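Droltcombe open day, visit report
Posted November 24, 2019

I went to the open day at Droltcombe with Jaime Rebelo and Tiago Louro from our packing department. We have been looking at automating part of our own line since August, and Droltcombe had offered to let visitors stand next to a working cell and ask whatever they wanted. The cell handles trays, lids and bagged parts. The screen beside it showed the view from the camera on the gripper, and visitors could take stills home.
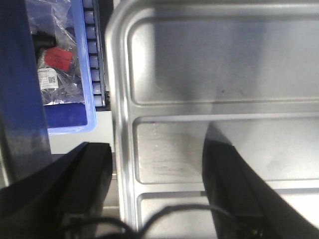
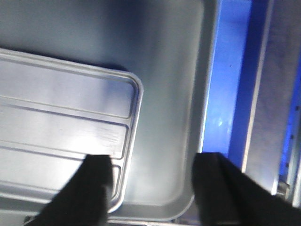 Fredy Arango runs the handling group and gave the talk. He spent little time on slides. His main point was that trays are harder than people expect. Bare metal throws back the lights of the room, and a clear bag changes shape every time something touches it. Their software, called Kolora, was first written for cardboard boxes, and he said most of that code is gone now.

The groups were limited to 20 people, which was still too many for the space. If you go, try to get into the first one in the morning. We were in the second and Tiago had to watch part of it over somebody's shoulder.

The demonstration went as follows. An operator, Tomás Esteves, started a job from a tablet and the arm worked through a short list of picks. It was slower than I expected. I asked about this and was told that the speed is turned down whenever visitors are in the hall. Tomás would not give me a figure for normal running, only that it depends on the part. Jaime asked for a cycle time in writing and they took his email address.

One pick failed while we were there. The arm closed on a bag, lifted, and the bag slid out. It backed off, took another look and went in from a different side, and the second try worked. I was glad to see it. Every sales video I have watched this year shows a perfect run, and that tells me nothing about what my night shift would have to deal with. Tomás said that after a third miss the cell stops and calls a person — you can change that number, but he advised against it.

After the demonstration we were taken to the test area, where they keep the logs. Sushil Malhotra looks after testing. He had a printed list of 1,209 failed picks, sorted by cause, and he let us leaf through it. Slipping bags were the largest group. Lids that had stuck to the tray underneath came next. He said a lid that sits at an angle is no trouble by itself, the problem is getting a finger under the edge without pushing the whole thing along. They have tried two other finger shapes for this and went back to the plain ones.

A new program is run 500 times before it goes to a customer. I asked if that was done with the customer's own parts. It is, and the customer has to ship them. Jaime pointed out that our parts change with the season, so we would be shipping boxes several times a year. Sushil said most customers send one mixed crate at the start and then only what is new.

Prices were not discussed in front of the group. There are two packages. Patrício is the cell with installation and training, and Pivska is a rental for up to 8 months, with the option to buy. The rental looks more sensible for us. Training is two days on site for either one. I would want at least three of our people on it, and that means planning around the holiday orders.

Lunch was sandwiches and coffee in the canteen. Parking is behind the building — the front lot was reserved for staff, and the sign is easy to miss coming from the highway.

Open questions for our next meeting: floor space next to line two, who covers the cell at night, and what the noise level is at full speed. Tiago is going to measure the floor this week. I have asked Droltcombe for the noise data and for a contact at a plant that already runs one.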